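Open Day FAQ: Tabletop Manipulation Bench

Modach Robotics, Building 13. Last revised October 19, 2023.

What will be shown?
The demonstration covers one bench: a robot arm with a two-finger gripper and a small camera at the wrist, working over a countertop of ordinary household items. Visitors will see grasping, lifting and placing. The mobile base and the conveyor cell are not part of the program.

How long is a session?
Thirteen minutes of operation, followed by questions. Sessions run back to back through the afternoon. The arm is stopped between sessions while the counter is reset.

Is the arm autonomous or teleoperated?
Both modes are shown. Each session opens with an operator driving the arm from the console. The second half runs the current policy without input. A lamp on the console is green for teleoperation and amber for autonomous operation.

What objects does it handle?
The object library holds 84 items. A subset is laid out for each session, with small electrical goods making up a large share. Cables are the harder case: they deform when touched, and a loop can shift the position of everything near it. Plugs and chargers are rigid but have few good grasp faces.
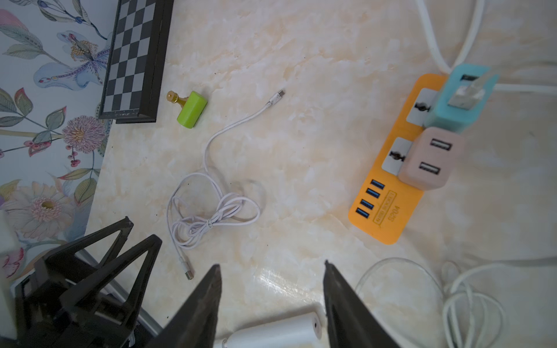
Wrist camera view of the bench, with a white cylindrical object between the fingers, a tied charging cable and an orange power strip.

Why is the background patterned?
The marble-look counter and floral wallpaper are deliberate. A policy trained over plain grey felt tends to fail when moved to a kitchen or a desk. Backgrounds are changed on a schedule, and the object layout is changed with them.

Can visitors operate the arm?
Yes, in the teleoperation half only, one person per session. Put your name on the sheet at the door. Operators must be 16 or over and must complete a short induction with Tonantzin Trujillo, who runs the console. Joint speed is capped for visitor use.

How close can we stand?
Behind the yellow floor line, 600 mm from the edge of the counter. Anyone crossing the line triggers a protective stop and the session restarts from the home position. Bags and lanyards should be left on the hooks at the entrance.

Can I take photographs?
Yes, without flash. Flash affects the exposure of the wrist camera. Please do not photograph the console monitor.

Will recordings be released?
Bench recordings are kept for internal training. A set of 57 episodes is being prepared for partner labs and is planned for January. Requests go to Innes Mowat at the information desk.

Is the room accessible?
Entry is step-free through the east door. The console can be lowered for seated use; tell the desk on arrival.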